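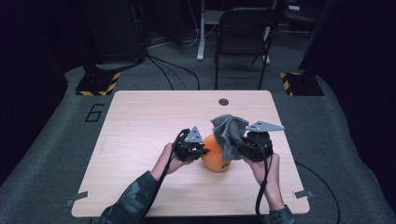
Anjana Dewan
Forum Moderator, Turninlow Civic Exchange

Topic: Disclosure threshold for ballot measure committees

Members are reminded that the comment period on the proposed change to the town's campaign reporting rules closes in February. The proposal would lower the amount at which a ballot measure committee must name its donors, from $4,000 to $65. Candidate committees are already held to the lower figure. Please keep replies to the proposal itself. Remarks on the merits of the Biswood annexation belong in the thread opened for that purpose.

Posted 19 January 2020

jeskola
Member

Thank you for opening this thread. I support the change and will say so in writing to the clerk. During the Biswood campaign, one committee reported a single contribution of $3,766 without a name attached. Under the present rules that was entirely lawful. Residents received mailings paid for with that money and had no means of learning who had given it until the person chose to say so at a public meeting, well after the vote.

A candidate for town council would have been required to name the same donor within days. I can find no reason in the town charter for the difference.

Joni Eskola

w_pasaribu
Member

I must disagree with Mr. Eskola in part. The $4,000 threshold is plainly too high, and I would not defend it. A threshold of $65 is another matter. Many people who give to a ballot committee are neighbors who put a check in an envelope after a meeting. Their names and street addresses would be placed on the town website and would remain there.

A figure between the two should be considered. The draft offers none, and the notes attached to it do not show that any other figure was studied.

Wahyudi Pasaribu

jeskola
Member

The same neighbors give to council candidates and their names are posted now. I am not aware of a complaint on that account.

w_pasaribu
Member

I made one, in writing. It was acknowledged and I heard nothing further.

Nelli P
Member

May I ask a question on procedure? Section 2 of the draft refers to "contributions received," while the reporting form refers to "contributions accepted." A committee may receive a check and return it. Would the donor be named in that case? The firm I work for, Prorwood, was asked by a committee to help prepare its filings, and we could not get a firm answer.

Nelli Pelkonen

Anjana Dewan
Forum Moderator

Ms. Pelkonen, the clerk's office has been asked to clarify the wording. I will post the reply when it is received. Mr. Pasaribu, written comments on the earlier rule are kept on file and may be submitted again for this one.

nvaltonen
Member

I grew up in Riihimäki and have lived here long enough to vote in a good many of these contests. My concern is the timing of the reports — a name published after election day is of little use at any threshold. The draft leaves the filing dates as they are. I would accept Mr. Pasaribu's middle figure if the final report were due before the polls open.

Niilo Valtonen

w_pasaribu
Member

I could support that.

jeskola
Member

I could not, at least as to the figure. The earlier filing date I would welcome, and I will add it to my letter.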